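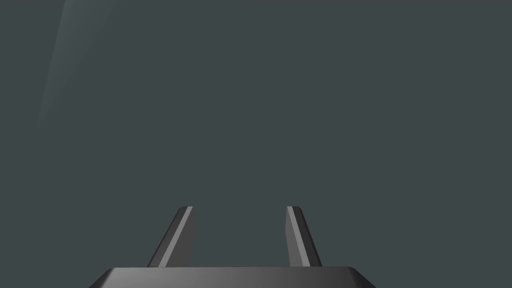 Filed under: Workshop / Budget

The gripper budget is settled, more or less. I modelled the parallel jaw in simulation before asking for prices, with two tapered fingers on a wide base, left open over a plain grey plane. No parts in the cell yet. Those go in once Duda send the tray drawings.

Quotes so far: Zurent want 2712 for the gripper with mounting plate, delivery in 65 days. Tustton are cheaper on the hardware but charge 121 per pair of spare fingers, and I expect to wear through several pairs a year. Porketti have not replied since Monday.

I have allowed 29 hours for fitting and wiring – probably low. Cable, air fittings and a second power supply sit on a separate line.

Next job is the reach check with the taller fingers. The order waits until that is done.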